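23 January 2021
Feltham kitchen, pancake notes, carried on from the last page

Right, so the batter from yesterday was too thick and I knew it was too thick when I wrote it down, and I still made it again this morning to be sure. I am sure now. It sits in the pan like a scone. Second go, I let it down with more milk until it ran off the spoon in a ribbon, and that one spread nicely and I could get it over in one piece. So for whoever picks this book up next: 200 g plain flour, two eggs, and then milk by eye until it looks a bit wrong, because the thickness that looks right in the jug is too thick once it has stood. I will measure the milk properly next time, I promise (Marwan, I know, I know).

Resting. Gave the first lot no rest at all and the second lot as long as it took me to answer the Hurville emails, which was a good long while. The rested one was softer and didn't have those little floury specks. I'd like to put it down to the resting but I changed the milk as well, so that's two things at once and I can't claim either. Should have split the jug. Note to self, split the jug!

Pan: the old Darwish one with the loose handle. It's still the best we've got. The Forkance pan looks lovely on the hook and catches in the middle every single time, and I have tried it on a low heat, a high heat and with an amount of butter I'd be embarrassed to write here. If somebody wants to take it home, please do.

Tried the probe on the Darwish pan just before pouring and got 109, which surprised me, I'd have guessed a lot hotter. I only took it the once and the probe was at the edge where I could hold it steady, so don't build anything on that number. The middle must be hotter. We need the flat probe back from whoever has it.

Then the folding, which is the bit I really wanted to get on with. The recipe card for the families' booklet says "fold in half and in half again", and it reads fine until you've got a floppy one that wants to go everywhere. I've been using the big pale board with the green rim, and I like it for this, there's space to put the pancake up in one corner and still have somewhere to cut. The fold wrinkles a bit whatever I do. I've decided I don't mind. Nobody at home is going to iron theirs.
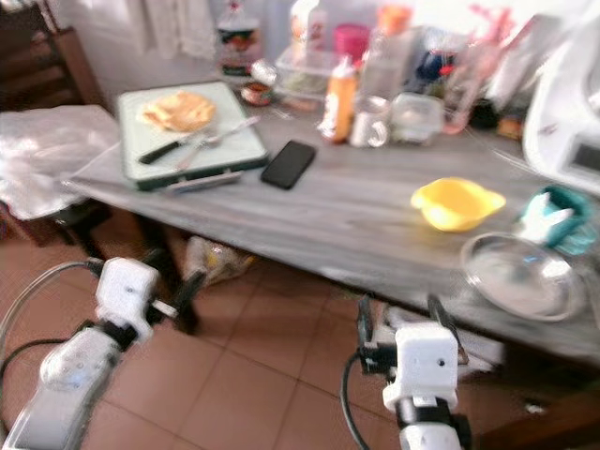

Folded pancake on the green-rimmed board, knife and fork across the middle, bowls over to the right.

About cutlery, I went back and forth. A fork alone will do for a soft pancake and it's less to wash, but some of the people using the booklet like to cut everything up first and then put the knife away, and I think the card should allow for that. So the place setting in the card will be knife and fork both, laid side by side. I'd rather have a shorter knife in the drawing than the black-handled one, it's more blade than a pancake needs. Will look in the second drawer.

Bowls: I want to keep the yellow one in. It's plastic, it's light, it has the little tab on the side to get hold of, and it's so bright that you can find it without hunting. The shallow steel one is fine for putting sliced fruit in but it shows every fingermark and it'll be a pain to draw. Marwan Srour is doing the line drawings from my notes, so Marwan, if you're reading this, please draw the steel bowl plain and don't try to do the shine.

The white cloth lives in the teal tub, and please leave it there. I've spent more than enough of my life looking for a cloth with batter on my hands. Phones off the table while we're cooking would be good too, and yes, I include myself in that.

Washing-up went quickly apart from the whisk, which had batter set up inside the wires. Cold water first, then hot. I did it the other way round and more or less cooked it on.

To do:
Milk, measured, in a jug with marks on it
Split the rested and unrested batter, same milk in both
Flat probe, ask at Hurville
Rewrite the fold step, try "bring the far edge towards you"
Eggs, we're down to the last box
Ask Marwan if he wants the Forkance pan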